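Stop calling it a glitch

Posted in April, written fast, sorry.

We had a cable fault at Tisotari this month. Two arms, one table, kitchen stuff. One arm stopped reporting its grip force and the software just kept using the last number it had. For 9 seconds. The other arm was still moving toward it the whole time. Nothing broke, no one got hurt, and by lunch everybody was calling it a glitch.

I hate that word. A glitch is when the screen flickers. A controller that loses a sensor and carries on like nothing happened is a design choice, and somebody signed off on it. Probably me, I was in the meeting.

The log for that run has 1,549 lines. The warning is on line 885. Gray text, same as all the rest. Iria, our monitoring tool, did pick it up and filed it under "info." Info! So a person would have to be reading along live, at speed, to catch it. No one does that. I dont do that.

People say small arms, light loads, who cares. Plastic bowls, a spray bottle. But the same code goes on the bigger Navima cells next, and those share floor space with people. 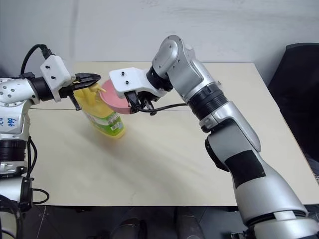

And the two-arm jobs are the worst for this, becuase each arm trusts what the other one says about itself. One stale number and you have two machines working from different versions of the table.

What I want is boring. Stale reading, both arms stop. Not slow down, stop. The Ristić retrofit kit costs us 500 a cell and does exactly that. We've been putting it off since the last budget. Order the kits, and make line 885 red.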